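Stop handing the last round to whoever paid for the hill

So the calendar is out and the hillclimb finale is at Hawthorne again. Again. Third time in a row, and everybody on the forums is pretending to be surprised. I had a whole different column half written for this week, about tires, and it's going in the drawer.

Quick version for people who don't follow the series. Eight rounds. Same points at each. Then the last one, at Hawthorne, pays double. It used to pay the same as any other Sunday and the title got settled wherever it got settled. Sometimes at Brulier in the rain with two rounds to go, and then everybody relaxed and the last weekend was a party. Guys swapped cars. Somebody ran a wagon up the hill one year. I miss that.

Double points killed it. The argument for them was that the title would stay alive to the end. Fine. It does stay alive. So does a fish on a dock, for a while.

Look at last season. The Womia car won five of the first seven. Five! Quickest at Brulier by a mile, quickest at the night round, quickest on a hill they'd never seen before May. Then a driveshaft lets go two corners into the final run at Hawthorne and the whole year goes to a team that won once. I have nothing against that team. They finished everything, they kept the thing pointed uphill, that counts for a lot in this sport. But on the old points Womia is champion before the trucks are even unloaded. Ask anyone who was at all eight rounds, not just the one that was on TV.

And that's the other part of it. TV. The finale is the only round that gets a proper broadcast, cameras on every corner, a guy in a nice jacket. The rest get a stream off a phone on a tripod, which drops out whenever a truck parks in front of it. So if you're a casual fan you see one weekend, and that weekend decides everything, and it looks great. From the couch the system works perfectly.

From the hill, not so much.

I stood at the hairpin at Brulier this spring with maybe a couple dozen other people and watched the best driving I've seen in ten years. Cold road, leaves in the gutter, no run-off worth the name. The Hustach driver put a wheel on the paint on every single pass, same inch. Nobody outside that fence will ever know. It was worth exactly half of what a so-so run at Hawthorne is worth. Half! For a harder road!

Because Hawthorne is not hard, sorry. It's wide. It was repaved. It has two long straights and a fast left, and the rest is a horsepower contest, so a big-motor car starts the weekend ahead. You want to double something, double Brulier. Or double the night round and watch the entry list triple. But the people at Hawthorne paid for the new paddock and the new timing hut, and they wanted something back for it, and what they got was the championship. I don't blame them for asking. I blame the people who said yes.

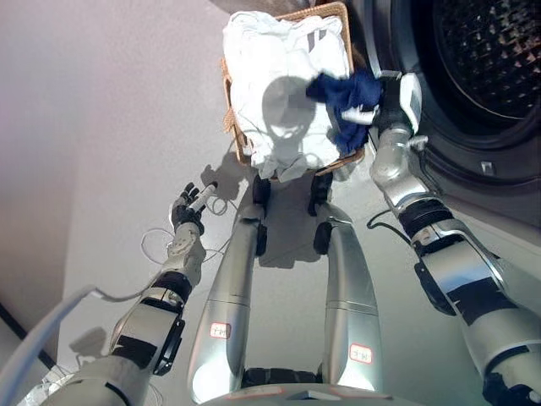

Over the top, wrote one reader when I said a shorter version of this in the newsletter. The money from Hawthorne keeps the small rounds going, he said, and without it there's no Brulier at all, and a series that goes broke has no champion to argue over. He also said he's driven over 300 miles every fall to see the finale and never once gone home bored, and that his kids only care about this sport because of that weekend.

OK. That's the best case for it and I'm not going to wave it off. I don't know the books. Maybe Hawthorne does carry the small hills, in which case thank you, Hawthorne, put your name on the trophy, put it on the start ramp, take the last slot on the calendar forever. All of that can be sold. Points are a different thing to sell. Once the teams figure out that one weekend is worth two, they start to plan like it, and we already have that. Two cars skipped the night round last year to save engines. They lost almost nothing by it. You could do the math on a napkin and I'm sure they did.

What would I do? Not much really. Same points everywhere. Drop your worst score, one, so a busted driveshaft doesn't end a year. Move the finale around, Hawthorne one year, Brulier the next, somewhere new after that. And put a real camera at the other rounds, even one. I counted 386 cars in the field below the Brulier start at ten in the morning, and yes I walked the rows like a lunatic. The old claim from the series is that no small round pulls more than 300. So people do come. They come with no grandstand and one food truck and a parking lot thats mostly mud.

Somebody will say a dropped score is a gimmick too. Sure, a little. But it's the same gimmick for everybody at every round, and it was in the rule book for years before anyone tore that page out. The bikes still have it. They seem OK.

There's also the drivers, who mostly won't say any of this out loud. You get it in the paddock, in the line for coffee, and then the recorder comes on and they're all very excited for Hawthorne. I get it. The winner's check at the finale is 1000 dollars more than anywhere else and for half this field that's the tires and the fuel home. Pay the bonus! Keep paying it! A check is a check and it doesn't reach back and cancel what somebody did in the spring.

The teams vote on the rules over the winter, one vote per entrant, and the double points have never once been on the sheet. They came in by memo. So put them on the sheet. If the people who do all eight rounds want it this way then I'll shut up and go stand at the fast left with evrybody else.

Tire column next week, if the new compound shows up.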